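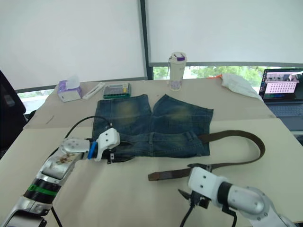 Printing the soft jaws again

30 September 2022

I finally got the Foltero running properly after putting it off since May. The spool of nylon had been sitting open on the shelf all summer, so the first step was to dry it overnight. The second step was to clean the nozzle, which I should have done before loading anything.

The job was a set of soft jaws for the small vise. We get a batch of cast brackets from Strazds every few months, and the castings have a curved back that won't sit flat against regular jaws. Until now I had been cutting aluminum ones on the mill. It works, but it ties up the machine for most of a morning, and the brackets only pay if I keep moving.

I modeled the jaws with a pocket that follows the curve and left a small gap all the way around. The first pair took 7 hours. They came out slightly warped at one corner, so I added a brim and moved the printer away from the door. The second pair was flat.

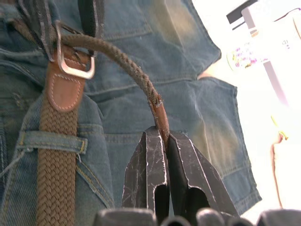 I ran 61 brackets on that second pair before I took them off to look. There was a little wear where the edge of the casting bites in, and a dent that was my own fault from overtightening. Kadri Sproģis, who runs the lathe next to mine, thought I should put a steel pin in that corner. I printed the next pair with a hole for one and pressed it in with the arbor press. I'll see how it goes.

I did look at sending the jaws out to be printed in metal. Hedholm quoted 1195 for the pair, with finishing. For a part I might redraw twice in a year, I can't see it. If the pocket never changed and we ran the brackets every week, I might think about it again.

Settings, for anyone with the same machine: four walls, solid fill near the bolt holes, slow on the first layer. I use washers under the bolt heads so they don't sink in. Next up is a drill guide for the Umcombe covers, once I find the drawing.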